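Cloltthorpe Parts Library
Minutes of the monthly meeting, Tuesday, 7 p.m., back room

Present: Eun-ji Ok (chair), Ctibor Doležal, Eduard Doležal, Iveta Ondrejka (minutes). Juraj Štěpánek arrived during item 2 and asked for item 1 again. He was given the short version.

1. Minutes of the last meeting
Accepted, with one change. Eduard did not "storm out" over the label printer. He went to move his car. Eduard wishes it noted that the car did need moving.

2. Shelving
The blue metal shelving is staying. Ctibor had hoped to swap it for the gray units Dvořáček is clearing out of its Kuvesden store, and had gone as far as getting a price ($700, collect it yourselves). Eun-ji asked what was wrong with the blue ones. Ctibor said they were very blue. Motion to buy failed, one in favor.

Uprights already have slots all the way along, so the upper shelf can be raised if we want more height over the bins. Juraj will bring the rubber mallet. Eduard will bring the other rubber mallet, which he considers superior.

3. Bins and the bottom level
The stacks of plastic bins stay on the lower level where people can reach them without a stool. Long discussion of lids. We own more lids than bins, and they come from at least two makers who plainly never spoke to each other. Agreed: any lid that fits nothing by the May meeting goes to recycling. Iveta abstained, having once thrown out a lid and found its bin the same evening.

Stacks no higher than Eun-ji's knee. Juraj asked whose knee in her absence. Chair moved on.

4. Black plastic trays
This took most of the evening. The long black trays with the raised lip have been filed under "panels," "inserts" and, in one case, "Ctibor." From now on they are trays.

Ctibor wants them laid flat on the upper shelf. Eduard wants them on edge, like records, on the grounds that anything laid flat in this building gets a coffee put on it. Iveta pointed out that with that many slots and cutouts the coffee would at least drain. On edge carried, three to two.

Small hardware is not to be stored in the trays. It goes through the holes. The screws from the Mornora donation are believed to be in the carpet, and members are asked to wear shoes.
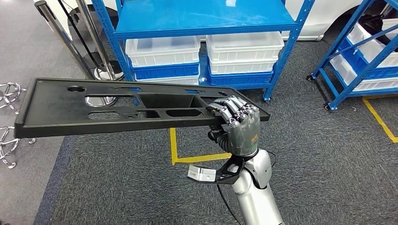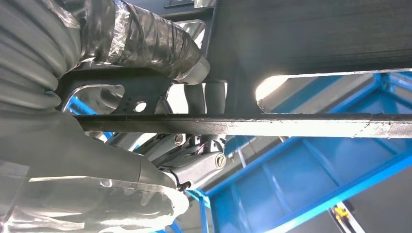 5. Carpet
Dark gray carpet hides everything, which was the argument for it when we chose it and is now the argument against. Eduard proposed a magnet on a stick. Budget of $100 approved for a magnet, a stick and a decent vacuum bag, with receipts this time.

6. Money
Balance stands at $2,000 before rent. We are owed $210 by Dvořáček for the crate of hinges. Eun-ji has written twice and received a calendar both times. She will telephone. Juraj asked whether he could have one of the calendars, and this was allowed.

7. Any other business
Ctibor asked that the kettle be descaled. Eduard asked that Ctibor descale it. The Doležals will settle this at home.

Iveta has the spare key. It is the one with green tape, and she would like people to stop asking for the one without.

Actions
Juraj: mallet, raise upper shelf with Eduard
Eduard: second mallet, magnet, stick
Ctibor: relabel trays, kettle (disputed)
Eun-ji: telephone Dvořáček
Iveta: lids

Meeting closed at 9:10 p.m. Next one same night, same room. Bring your own mug.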